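Progress report to the Fekete Foundation
Wetitz Guest House Renewal, second reporting period
July 2026
Prepared by Piroska Orbán, project coordinator

Dear Ms. Baloch,

Please find in this letter our report on the second part of the work. The first report ended with the repair of the roof, so I continue from there.

Training of staff

The hospitality course started with 5 trainees, all from Wetitz and the villages near it. One of them left in the third week for a job in Gretarano. We offered her place to the next person on the list, who has joined the group and is following well. The lessons are held in the dining room in the mornings, and in the afternoons the trainees work together with our regular staff. Dagmar Hubáček teaches the reception part. She has asked for more hours of spoken English, and I support this request. Many guests telephone before they come, and for the trainees it is much harder to speak on the telephone than at the desk.

The written test was passed by everyone except one trainee, who will repeat it in September.

Heating and water

The new boiler was delivered late by Busside and was installed by Zsolt Mészáros and his team. The ground floor is connected. On the upper floor the old pipes were in worse condition than the survey had shown, and we had to replace a longer part of them than was planned. The extra cost was 1,653 euros. We paid it from the reserve, as we agreed by telephone with Mr. Takács, and the invoice is attached as Annex 2.

The pressure in the showers at the end of the corridor is still too low. Mr. Mészáros proposes a small pump at a price of 350 euros. I ask for your approval to buy it from the line "Small equipment", where enough money remains.

Guest rooms

Painting is finished on the ground floor and is going on upstairs. We kept the light wall color from the first rooms. The choice of curtains is still open, because the first supplier could not give us the fire certificate. 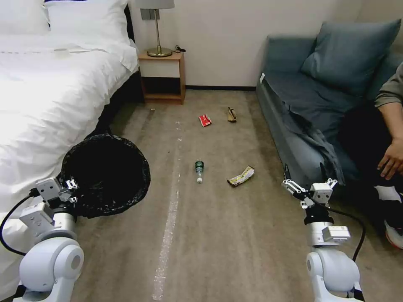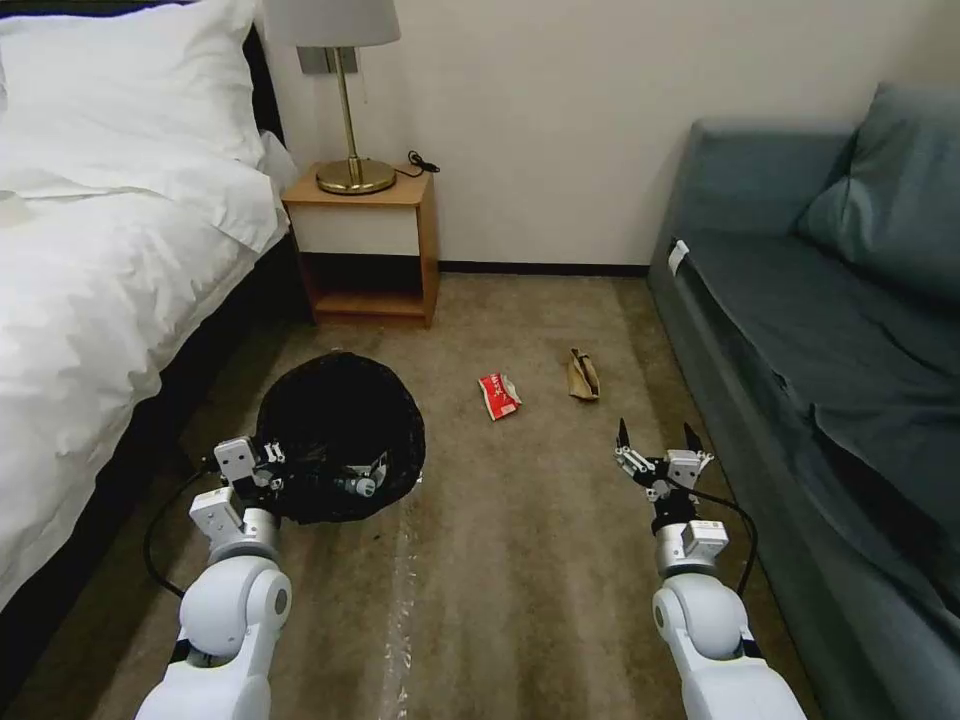
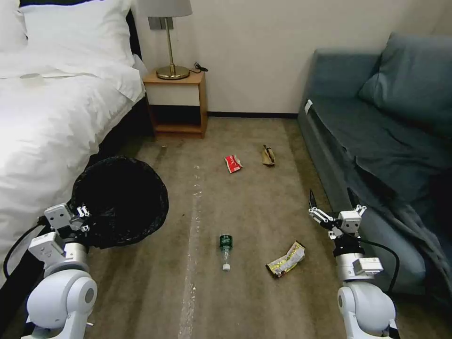 Guest room with bed and nightstand (first and third picture) and its carpeted floor (second picture).

Reservations and income

The house stayed partly open during the works, with fewer rooms for sale. Guests were informed about the noise when they booked, and we gave a lower price on working days. We received two written complaints, both about drilling before breakfast. The drilling now starts later.

The new reservation program is in use. The old bookings had to be typed in by hand, which took Dagmar much longer than we expected, and for a short time we kept the paper book in parallel.

Budget

Spending is within the plan, with the exception of the pipes. We did not use the 2,000 euros for outdoor signs, as the municipality has not yet given its permission. I would like to move this amount to the next period.

Next steps

Heating on the upper floor, the certificate for the curtains, the repeated test, and a visit from your side, if Mr. Takács is available in September. Please let me know which days are suitable for him, and we will keep a room.

With kind regards,
Piroska Orbán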